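The Cupboard Shift

Murray Treloar has worked in furniture for most of his life, and for the last stretch of it he has been paid to open and close a small brown cabinet.
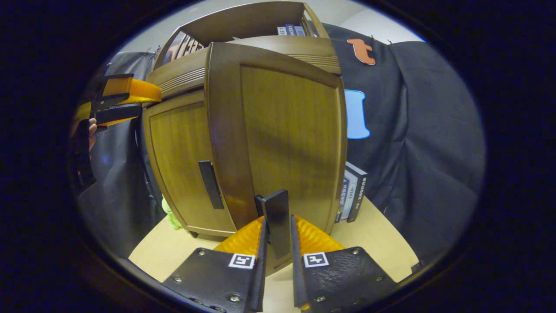
"I started out hanging doors," he says. "Kitchens, mostly. Then I hung doors in a factory. Now I open them for a living. My brother asks me what the promotion was."

Treloar works at Indach, which used to assemble flat-front storage units for offices and now does that with fewer hands and a good deal more software. The company still makes cabinets. It also has a back section, up a short flight of metal stairs, where people who used to assemble them spend the day showing machines how a person deals with shelves, doors and the things people put on and in them. They do it with hand-held grippers – you hold the tool, you do the job, and what you did goes into the pile that the arms downstairs will learn from.

I visited twice, once in March and once much later, and the second time Treloar met me at the door with a visitor badge that had somebody else's name on it. He told me to keep it on. "Nobody's checked one since the front desk went," he said.

The front desk is a tablet now. You type in who you've come to see and it thanks you. Treloar considers this the first real automation at Indach, well ahead of the arms, and the only one he resents.

"The arms I can respect. An arm lifts a panel that used to take two of us and wreck one of us. The tablet replaced a woman who knew which delivery drivers would cheat you."

The arms arrived under the name Clukwood, which is what the supplier calls the whole line: conveyor, panel lift, fastening station and the lights that tell you which of them is sulking. Before Clukwood there were 18 people on the assembly floor on a day shift. Now there are six. Some of the others left, some went over to the warehouse, and a few, Treloar among them, went up the metal stairs.

I asked how the move had been put to him.

"They said my experience was valuable. I'd been there long enough to know that's what they say before they take your bench away." He thought about it. "To be fair to them, they did then want the experience. I wasn't ready for that part."

What they wanted it for took some explaining. Indach would like its machines to do more than fasten panels in a line. It would like one to fit out a finished unit – put the shelf contents in, swing the doors, check they close, take everything out again. That is easy work for anyone with a thumb. It's miserable work to write down as instructions, and for a while the company tried to do exactly that. Treloar was asked to fill in a form describing how he opened a cabinet door.

"I wrote 'pull handle.' It came back with a note saying please expand."

He did expand. His second attempt ran to four pages and included the sentence "if it sticks, you know." That came back as well.

The gripper settled the matter. With the tool in his hand he doesn't have to say what he knows about a sticking door. He opens the door, with two fingers in place of five, and the knowing goes along for the ride, or so the theory has it. The tool took him a while to like. His first week he kept wanting to put it down and use his hand.

"It's like eating dinner with salad tongs. You can do it. You'd just never choose it. Then after a month I caught myself at home reaching for the mustard like this" – he pinched the air stiffly, elbow out – "and my wife asked if I'd had a stroke."

The quota was the first real argument. A job gets done, reset and done again, and each go counts as one. The original plan called for 3000 goes on a single task before anyone moved to the next. Treloar's personal record on one task is 1370, and he describes getting there the way other people describe long drives through flat country.

"Somewhere past a thousand you stop being a person opening a door. You're a hinge. And the trouble with that is, you get too good. Every one's the same. The engineers don't want every one the same, they want the ones where you come at it a little wrong and sort it out. So now I'm being told off for being consistent. Thirty years of being told off for the opposite."

The answer, after some weeks of memos, was rotation. You change tasks before you turn into a hinge, and things get moved around between rounds. Treloar is in favor of rotation and against the memos. He keeps one of them folded in his shirt pocket because it contains the phrase "natural human hesitation, on request."

What has changed for his body is simple to report. His back is better and his wrist is worse. Assembly was lifting and kneeling; this is standing still with a tool held out in front of you. The company brought in mats, then higher tables, then a rule about breaks that the people upstairs follow and the people who wrote it don't. He sleeps more. He's less tired and more bored, and he'd like it noted that those aren't the same thing, although on a bad afternoon they feel like cousins.

What has changed in his pay took longer to get out of him. It went up a little when he moved. It hasn't moved since.

"On the floor, there was a rate for the piece. You could argue with it. You could hold up the piece and say, look at this, this is a pig of a piece. What am I going to hold up now? I opened it very well?"

He did argue, in the end, with a manager and with a consultant from a firm called Sotomayor, which Indach had hired to advise on what the new jobs should be called. Sotomayor's contribution was the title "skills contributor." Treloar had proposed "cabinetmaker," on the grounds that he was one. The compromise is that his payslip says one thing and the label on his locker says the other, in his own handwriting.

I wanted to know about the floor, so we went down. It's quieter than I expected and also more irritating, with a chirp each time a panel is seated. The six who work there walk a great deal. They clear jams, feed hardware, and look at screens run by a scheduling program called Ciso, which decides what gets built next and doesn't discuss it. Treloar used to decide that with two others over coffee.

"Ciso's better at it," he said. "I'll give it that. We used to build whatever was nearest. But you could ask us why."

Younger workers mind this less. One of them, a woman clearing a fastener chute with the handle of a spoon, told me she'd never wanted to decide what got built next and didn't see the attraction. She liked that the heavy panels weren't hers anymore. She didn't like being alone at her end of the line. When there were 18, she said, you could have a fight with someone and still have people left to eat lunch with.

Treloar waved at an arm as we passed it. The arm went on with its panel.

I asked the question I'd been carrying since the first visit, which was whether it bothered him to be teaching the thing that would take the next job along. He'd plainly been asked before, and he'd plainly been polite about it before.

"I trained apprentices for years. Every one of them was there to take my job. A couple were after it by the second week. Difference is, an apprentice buys you a beer." He watched the panel go down the line. "Yeah, it bothers me. It bothers me at night more than it does at work. At work I'm busy."

He doesn't think the arms are close to managing without the people upstairs. He has seen one try a door. He won't say how it went, out of something like loyalty, except that they had to order a new handle. Still, he's seen the next attempt too, and there was no handle to order after that one.

In the meantime there are things he wants. He wants the wrist looked at by somebody who isn't selling wrist supports. He wants the rate reopened. He wants to be in the room when the tasks are picked, on the grounds that half of them are things no customer has ever done to a cabinet. And he wants the front desk back, with a person at it, though he concedes this falls outside his area.

On the way out I handed him the badge. He put it in the drawer with the others, closed the drawer with two fingers, and swore.

Posted 2024-11-01

Related
Lunch for Six: Eating on a Short-Staffed Line
What a Scheduler Can't Be Asked
Piece Rates When There Is No Piece
Letters: More on Wrists
The Last Receptionist in the Building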